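Gestión de proyectos musicales
Tema 6. El baterista en gira: contratación, material y prueba de sonido
Profesor: Cirilo Arriaga
Apuntes de clase, enero de 2019

6.1. Músico fijo y músico contratado

En una banda de rock o de metal conviven dos situaciones que conviene separar desde el primer día. El músico fijo es miembro de la formación, participa en las decisiones y cobra según el reparto interno. El músico contratado cobra por concierto o por semana, no interviene en el reparto de derechos salvo pacto expreso y puede ser sustituido con el preaviso que fije el contrato.

La batería es el puesto que más se cubre con contratados. El repertorio se puede preparar en casa con las pistas separadas y el metrónomo, y un baterista con experiencia llega al primer ensayo con las canciones aprendidas. Lo que no se prepara en casa son los cambios de tempo en directo, las entradas después de un discurso del cantante y los finales alargados. Para eso hacen falta como mínimo dos ensayos completos con toda la banda.

Puntos que debe recoger el contrato:
- Número de conciertos y de días de descanso.
- Caché por concierto y caché por día sin concierto.
- Quién paga baquetas, parches y afinación.
- Dietas y alojamiento (habitación individual o compartida).
- Uso de la imagen y de las grabaciones en directo.
- Preaviso de cancelación por cada parte.

El último punto se olvida con frecuencia. En el caso que vimos en clase, la gira de Lavent, el baterista Rostislav Holub había firmado 18 conciertos y el documento no decía nada sobre cancelaciones. Al caerse cuatro fechas en junio, la banda entendió que no debía nada y él entendió que se le debía la mitad. Se acordó un pago parcial, pero la negociación duró más que la gira.

6.2. Material propio y material de sala

Llamamos backline al equipo que hay en el escenario. El baterista puede viajar con el kit completo, con una parte (lo habitual: caja, platos, pedal y asiento) o solo con las baquetas. La segunda opción es la que recomendamos para giras en furgoneta. Los cascos grandes ocupan mucho, y un bombo ajeno bien afinado cumple. Con el pedal pasa lo contrario: un doble pedal ajustado por otra persona cambia la ejecución por completo, sobre todo en pasajes rápidos.
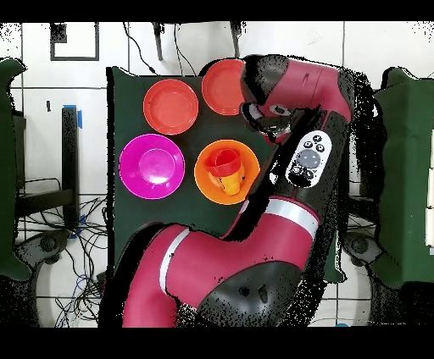

Figura 1. Platos de plástico sobre tablero verde; en el naranja, dos vasos tumbados.

La ficha técnica (rider) se envía a la sala con tres semanas de antelación y se confirma por teléfono. Debe indicar medidas de bombo y timbales, número de soportes de plato, tipo de tarima y posición de la caja. No basta con escribir "batería profesional". Marcela Matoušek, técnica de la sala Prasus, nos enseñó en su visita varias fichas recibidas con esa única frase, y en todos los casos hubo que llamar a la banda.

Material de repuesto mínimo para una gira corta:
- Un parche de caja y uno de bombo.
- Fieltros, mariposas y arandelas.
- Llave de afinación, dos unidades.
- Muelle y maza de pedal.
- Cinta adhesiva y una alfombra antideslizante.

La alfombra se marca con cinta de color en los puntos donde apoyan las patas. Con las marcas puestas, el montaje se repite igual en cada ciudad y no hay que buscar las distancias a ojo.

6.3. Prueba de sonido

El orden habitual es bombo, caja, charles, timbales, platos y, al final, el kit completo. El baterista toca golpes sueltos y regulares, con la misma fuerza que empleará en el concierto. Es un error frecuente golpear flojo en la prueba y fuerte después: el técnico tiene que rehacer los niveles durante la primera canción.
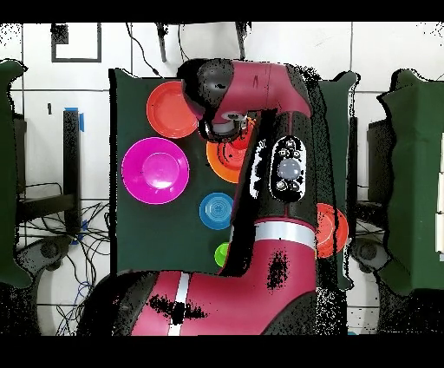
Figura 2. Brazo magenta con articulaciones negras por encima del plato naranja.

Los monitores merecen un apartado propio. Si la banda usa metrónomo y pistas disparadas, el baterista necesita auriculares y una mezcla separada. Se comprueba primero el metrónomo, luego el bajo y después la voz. Las guitarras entran al final y casi siempre a menos volumen del que piden los guitarristas.

6.4. Caso práctico

La banda Zinda toca en una sala de 800 personas y vende 344 entradas. El coste de personal, transporte y alojamiento imputado a la fecha asciende a 3.918 euros. El baterista es contratado y ha pedido que la sala aporte el kit completo, sin especificar medidas.

Se pide:
1. Calcular el precio mínimo de entrada que cubre el coste indicado, sin contar impuestos ni la parte de la sala.
2. Redactar el apartado de batería del rider.
3. Proponer una cláusula de cancelación aceptable para las dos partes.
4. Preparar el horario del día, desde la llegada de la furgoneta hasta la apertura de puertas, con una prueba de sonido de 90 minutos.

La entrega es individual, con un máximo de tres páginas. Quien prefiera trabajar sobre una banda real puede hacerlo si consulta antes con el profesor.

Lectura para la próxima sesión: el capítulo de Jarmila Jireš sobre contratos de músicos de acompañamiento, disponible en la carpeta de la asignatura. Los ejercicios de lectura de rider de Vilém Kratochvíl son optativos.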